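Clubs > Pritstead Robotics Club > Build Guides > Kitchen Task > Part 3: Setting up the table and running your first sort

14 comments | Shared 9 times

Part 3: Setting up the table and running your first sort

Okay, so by now you've got the arm bolted down and talking to the laptop (if you haven't, go back to Part 2, I'll wait). This part gets you from a working arm to a working kitchen task, which is the one we run at the Pritstead open evening and the one new members get thrown at first. I wrote most of it in July with the club binder open next to me, and I've patched it a few times when people got stuck, so if you printed an older copy, toss it!

You'll need the arm, the toy kitchen, the bag of blocks, the Birker clamp light, a tape measure, masking tape and a 3 mm hex key. The hex key lives in the lid of the Pedach case. Please put it back there.

3.1 Placing the kitchen

1. Clear the table and wipe it down. Crumbs under the kitchen make it rock, and a rocking kitchen will drive you up the wall later when your positions drift and you can't figure out why.

2. Find the two strips of blue tape on the table. The front edge of the kitchen lines up with the long strip, and the left side lines up with the short one. If the tape has peeled off, measure 70 cm from the center of the arm's base to the tiled wall and lay new strips.

3. Push down on each corner of the kitchen with one finger. If a corner dips, fold up a bit of card and slide it underneath.

4. Clamp the kitchen to the table with both clamps. Finger tight plus a quarter turn is plenty.

CAUTION: Don't clamp across the countertop itself! Use the back rail. We cracked one that way and I was the one holding the clamp.

3.2 Light

I used to skip this section completely and I lost a whole afternoon to it, so please do it even if the room looks bright enough to you.

5. Put the Birker light on the shelf side of the table, pointing down at the counter from above and a little to the left.

6. Turn it on and look at the sink area on the laptop preview. The sink is black and so is the cooktop, and both of them love to turn into one big dark hole on screen. You want to be able to tell the sink's rim from its inside. Nudge the light until you can.

7. Check the cooktop for glare. It's glossy, so you'll always get a bit of shine on it, but if there's a bright white blob next to the pot, swing the light farther out.

8. Close the blinds. Yes, even when it's cloudy. The clouds will move.

Note: shadows from the hanging spoon and spatula are fine. The color finder ignores the tiles altogether, so it doesn't care what's going on up there.

3.3 Teaching the positions

The program (we call it Effiong, it's the folder with that name on the desktop) needs to know where a few things are before it can do anything useful. You teach it by moving the arm by hand and saving each spot.

9. Open Effiong and click Teach. The arm goes limp after a short beep, so have a hand under it BEFORE you click. It drops faster than you'd think.

10. Move the gripper to a spot well above the counter, clear of the faucet, and save it as HOME.

11. Move it over the middle of the pot, fingers pointing straight down and well clear of the rim, and save it as POT_HIGH.

12. Lower it until the fingertips are just inside the rim. Save that as POT_LOW. Don't go all the way to the bottom! The blocks need somewhere to go.

13. Do the same over the sink for SINK_HIGH and SINK_LOW. The sink is roomier than the pot, so you can be a little sloppy here and get away with it.

14. Add one more point between the pot and the sink and call it MIDDLE. It should be as high as HOME. Every move between the two sides goes through it, and that's what keeps the arm from trying to take a shortcut through the faucet.

15. Click Save All, then Lock. You'll hear two beeps and the arm will hold itself up again. Now you can let go.

CAUTION: Keep fingers, hair and hoodie strings out of the way from here on. The red stop button should be within reach of whoever's at the laptop, and whoever's at the laptop shouldn't be the person reaching in to move blocks.

3.4 First run

16. Set the speed slider to its lowest mark. I know it's painfully slow. Leave it there.

17. Click Dry Run with no blocks out. The arm goes HOME, POT_HIGH, MIDDLE, SINK_HIGH and back again. Watch the faucet the whole time. If the arm passes too close for comfort, hit stop and teach MIDDLE again, a bit farther toward you.

18. Put out the blocks for the color check. Orange and green go in the pot and yellow goes in the sink. Don't line them up nicely, just let them lean and tip however they land, because neat rows make the color finder look much smarter than it is.

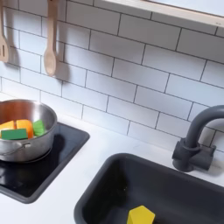 19. Click Find Colors. Each block should get a little outline on the preview, labeled with its color. If an outline is missing, try the fixes in 3.5 before you touch any of the color settings.

20. Click Sort. The sort rule that ships in the folder moves green out of the pot and into the sink and leaves everything else alone. The first pick is nearly always the worst one, so give it a few tries before you decide something's broken.

21. When you're happy, bump the speed up one mark at a time and run it again. The competition version allows 176 seconds for the whole job, so you do have to get off the lowest mark eventually, but do it on another day if you're tired.

3.5 When it goes wrong

Orange shows up where there isn't any. The inside of the pot is shiny and it picks up an orange tint from the blocks next to it. Raise the Minimum Solid setting to 100 and it should stop chasing reflections. If it doesn't, turn the pot a little and run Find Colors again.

The gripper snags the handle. There's a wire loop on the pot, and it curves outward. Come straight down from POT_HIGH and never in from the side. If you keep catching it, your POT_HIGH is off center, so teach it again.

A block wedges against the pot wall. Stop the run, lock the arm, and only then reach in and knock the block loose. Then start over from HOME. Don't try to resume halfway through, Effiong loses track of what it's holding and will cheerfully place nothing at all.

Everything is off by the same amount. Somebody bumped the table. Check the blue tape, shove the kitchen back where it belongs and do a Dry Run. You probably don't need to teach anything again.

The arm beeps three times and sulks. It's too warm or it hit something. Switch it off at the Pedach box, go get a snack, and switch it back on when you come back. If it does it again right away, write it in the red notebook and leave it off.

3.6 Packing up

22. Send the arm HOME, then click Park. Wait for it to fold up before you cut the power.

23. Take the blocks out of the kitchen and put them back in the bag. Check the sink last, that's where I always leave one.

24. Copy your positions file to the shared drive with your team name on it. If you leave it as "positions" the next group will save right over it, and I can't get it back for you.

Part 4 covers writing your own sort rules, and it's way more fun than this one!

14 comments | Shared 9 times

More build guides
Part 1: What's in the case
Part 2: Bolting down and waking up the arm
Part 4: Writing your own sort rules
Gripper pads: when to swap them
Open evening checklist
Kitchen Task scoring sheet, plain version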